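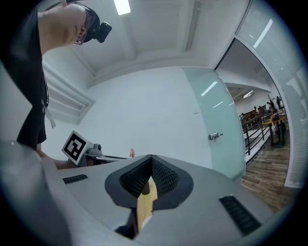
Owusu

Okay, bus mirror thread. A lot of you asked how my claim against the Skurkerico bus people ended up, so I'm putting it all in one place and then I never want to type the word "claimant" again.

Quick recap for the new folks: my car was parked on the street, legally, with the wheels practically kissing the curb. A number 19 bus came by and took off the driver's side mirror, plus a nice long scrape down the front door. The driver stopped and gave me a card, super polite about it.

The card has a phone number on it. Don't bother with the phone number! It goes to the regular rider line, and they'll tell you when the next bus is coming and that's all they can do for you.

What you want is the claim form. It's on the transit website under "Doing Business With Us," which, sure. Four pages, and page three asks for the bus number. They mean the number painted on the actual bus (the route number won't do). I only had it because my neighbor across the street wrote it on her hand.

The city doesn't handle these in house anymore. Mine went to an outside company called Lelteck, and from then on every letter had their name on it. I almost threw the first one away, I thought they were selling me windows.

Get your own estimate before they send you to theirs. I went to Zendatov Auto Body over by the car wash and they came up with $1,254 for the mirror, the door and the paint. The first offer from Lelteck covered the mirror and "minor touch-up." Um, no.

So I wrote back, one page, very boring. Attached the estimate, the police report number and the photos I took that morning with the bus still parked in front of me. Then nearly 3 months of nothing. I called every other week and got the same hold music, kind of a flute thing, I can hum it for you.

Check showed up in April. Full amount, minus a rental car I never rented, so I guess that's fair lol

You do sign a release before they pay, and once you sign it you're done. If your door starts whistling on the highway later, that's your whistle. Have the shop look at everything first. I'm glad I did, they found a bent bracket that I'd never have noticed.

Also, there's a deadline for filing against a public agency and it's a lot shorter than for a regular fender bender. Look yours up the same day it happens, it was right on the form for us.

Somebody asked if I still ride the bus. Yes, I took it to pick up the car

Tagged: Getting Around, Buses & Trains
19 replies · 4 reposts · Share this thread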